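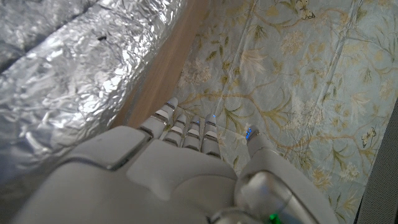 Robotic hand with segmented gray fingers, seen from behind.

The Bullcombe Eyeglass Appeal is a yearly collection of used prescription eyeglasses in the town of Bullcombe, intended for shipment to clinics in the district of Werkia. It is run by the Alhassan Trust, a small charity that also lends out wheelchairs and crutches. The appeal is often described in local press notices as a lifeline for people who cannot get glasses any other way. The evidence for that description is thin, and most of it comes from the trust itself.

Background

The appeal grew out of a single collection box at an optician's counter. According to the trust's own history, the box filled so quickly that a second was needed within the month. No record of what happened to the contents of either box has been published. Collections have been held every May since, with drop-off points at nine sites, among them the library, the bus station, two supermarkets and the branch offices of a credit union.

Donors are asked for adult prescription glasses in a hard case. Sunglasses, reading glasses from drugstores and contact lenses are not accepted, although the posters did not say so in the early years and a good deal of what came in was unusable as a result.

Process

Glasses are taken from the drop-off points to a rented unit, where frames with missing arms, cracked bridges or scratched lenses are thrown out. The rest are washed in warm soapy water, dried, and read on a lensmeter so that the strength of each lens can be written on a paper tag. Tagged pairs are bagged and sorted by strength.

The trust says that a trained person checks each reading. It has never said what the training consists of. A lensmeter is simple enough to use for ordinary single-vision lenses, but bifocals and progressives are easy to get wrong, and a mislabeled pair may be worse for the wearer than none. The labels carry no note of the distance between the centers of the lenses, a measurement that most opticians would want before handing over strong glasses.

Shipping is handled by Jirnetti, a freight firm with a depot on the edge of town. Jirnetti carries the cartons free of charge and displays the appeal's logo on its trucks. The value of this gift has been put at different amounts in different leaflets, and the leaflets do not explain how any of the amounts were worked out.

Claimed results

The figure most often quoted is that almost 3000 pairs were sent to Werkia in the appeal's best year. This appears to be a count of glasses collected, before sorting. The trust's annual report for the same year uses the words "gathered" and "delivered" for the same number in separate paragraphs. If the usual rate of rejection for used eyeglasses applied in Bullcombe, the number of pairs fit to wear would have been a good deal smaller.

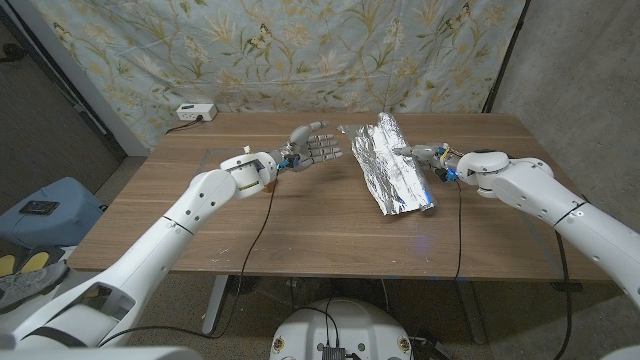 Nor is it clear how many of the glasses that reached Werkia were ever worn. Matching a person to a secondhand pair depends on finding one with the right strength in both eyes, in a frame that fits and that the person is willing to be seen in. A stock of several hundred pairs can still fail to hold a good match for many patients, especially those with astigmatism. The trust has published letters of thanks from two clinics, both undated. It has not published a list of patients fitted, even in anonymous form, and it has turned down requests for one on grounds of privacy.

One shipment of nine cartons was held at customs for five weeks because the paperwork listed the contents as medical devices without a certificate. The trust's newsletter called the delay a misunderstanding. Storage fees were charged, and the accounts for that year do not show who paid them.

Criticism

The general objection to secondhand eyeglass programs is one of cost. New ready-made glasses can be bought in bulk for very little, and basic lenses can be cut to order at a modest price in many of the places that receive donations. Once sorting, cleaning, labeling and freight are counted, a used pair may cost more to deliver than a new one would cost to buy on the spot. Supporters of the Bullcombe appeal reply that the labor and freight are given for free. This is true of the money the trust spends. It leaves out the fuel, the rented unit and the hours of work, all of which could have gone to something else.

A second objection concerns local trade. Opticians in Werkia have complained that free glasses arrive without warning and in no useful pattern, and that customers put off buying a proper pair in the hope of getting a donated one. The trust disputes this and says that demand far exceeds supply. Neither side has offered sales figures.

Supporters also point to the appeal's effect at home. Schools in Bullcombe take part, and the collection is said to raise awareness of eye health. No survey has tested this, and the trust's leaflets contain little on the subject beyond advice to have regular eye tests.

Current status

The appeal continues. The trust has said that it plans to ask for cash alongside glasses, with the money going toward a lens-cutting workshop in Werkia. A page for the workshop was added to the trust's website, with a donation button but no budget, partner or opening date.

See also

Gifts in kind
Lensmeter
Ready-made reading glasses
Surplus medical equipment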